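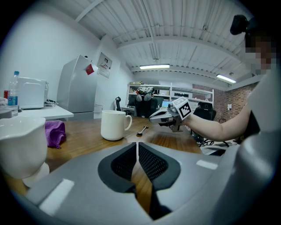
Kofi Ofori wants to know if he should wait another year before paying for a cleaner, and plenty of others have written in with much the same thing. His question is printed in full, with the replies that came in. Spelling tidied, nothing else changed.

Can a machine clear a table yet?
Asked by Kofi Ofori, 12/16/25

My mum has bad arthritis in both hands. She can cook fine if someone sets things out for her, but clearing up afterwards is what does her in. Mugs, jugs, cloths, whatever bits and pieces got left on the table. I do it when I'm there and she leaves it when I'm not.

I keep seeing clips of robots folding towels and loading dishwashers. A bloke at work reckons you'll be able to buy one by next May. I've seen two names going around, Iltix and Fandetico, and both have a waiting list you can put a deposit on. Fandetico wants $900 to hold a spot.

I don't need it to do the whole house. I just want it to pick up a mug by the handle, put it near the sink, and not knock over the jug next to it. Is that a thing yet, or am I dreaming?

Reply from Peadar Ó Ceallaigh
Marked helpful

Don't pay the deposit. Read the terms first at least, and see if you get it back when the date slips.

I did 5 years in maintenance at Cullinane, a packing plant, and we had arms on the line the whole time. They were very good at one carton in one spot. Change the carton and you had a fitter standing there for half the shift. A kitchen table is worse than any line I worked on. A mug is hard and slippery, a cloth has no shape at all, and a small spanner lies flat and is hard to get under. You grab each of those differently and you don't think about it.

What has changed is how they are taught. People do the chore themselves holding a gripper, over and over, and the software learns from the recordings. It works better than I would have guessed. I went to an open day at Taleris and watched their arm put cups on a rack. It got most of them. Then one of the visitors put down a cup with a fat handle and it closed on air, tried again and pushed the cup along the bench until a staff member stopped it.

So picking up a mug, yes, in a lab, with someone watching. In your mum's kitchen when you're not there, I would say no. The mistakes are the problem. If it gets 90 out of 100 right, that's still a broken mug or a puddle on the floor every few days, and she is the one who has to bend down to it.

Things that helped my father, for a lot less money:
A trolley on wheels at table height, so everything slides across and gets pushed to the sink.
Mugs with a big open handle he could get his whole hand through.
A dishwasher drawer up at bench height. That one wasn't cheap, but he uses it every day.
An occupational therapist visit. Ask her GP for a referral.

Reply from Darragh Gilmartin

robot vacuum works great, we've had ours for ages. gets stuck on the rug sometimes. doesn't do tables but

Reply from Dymphna Cronin

I agree with most of what Peadar wrote, but I think he is a bit hard on them. I sort returns in a warehouse and we have an arm doing the soft bags now. It took almost a year to settle in. These days I clear a jam now and then and otherwise leave it alone. Two years ago everyone on my shift said soft bags were impossible.

The difference is that we have a fence around it and a stop button on every post. I wouldn't want it near someone who is unsteady on her feet – it doesn't know she's there in the way a person would.

Kofi, is your mum able to push a trolley? Mine couldn't manage one on carpet and we ended up changing the wheels for bigger ones.

Follow-up from Kofi Ofori

Thanks all. She has lino in the kitchen so a trolley should be right. I asked Fandetico about the deposit and they said it's refundable "less a processing fee" and wouldn't tell me how much the fee is, so I've left it. Will ring the GP about the OT visit. If anyone knows a brand of trolley with a brake on it please post below.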